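Sonov Completes Floor Renewal at Ambrose Hall

CLAVNESS, 28 June 2019. Sonov, a contractor for commercial and light industrial flooring, has completed the renewal of the ground-level floor at Ambrose Hall, a workshop building operated by Plonitz. The contract covered removal of the old surface, repair of the base slab, and application of a new light-colored finish over a total area of 2,921 square feet.

The old covering was taken up in sections. Cracks and open joints in the slab were cleaned, filled, and ground level with the surrounding concrete. Moisture readings were taken at 46 points before the primer was applied. Readings above the limit set in the project specification were repeated after a further drying period, and all points were within the limit before work continued.
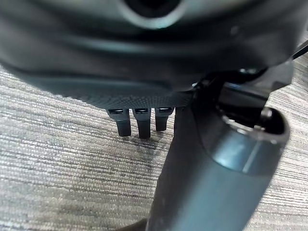 The finish was applied in two coats, with a minimum interval of 30 hours between them. A light shade was specified so that small dropped parts can be found more easily and less overhead lighting is needed during daytime work. Edges at walls and door frames were sealed by hand.

Plonitz will clean the floor with a neutral detergent and a soft pad. Abrasive pads and solvent cleaners are excluded under the terms of the warranty. Felt or rubber feet are required on all movable benches and stools.

Sonov will inspect the surface in October, with attention to the filled joints and the area near the loading door. Any repairs identified at that time will be carried out outside working hours.

The project specification and cleaning instructions are available on request from the Sonov office in Clavness.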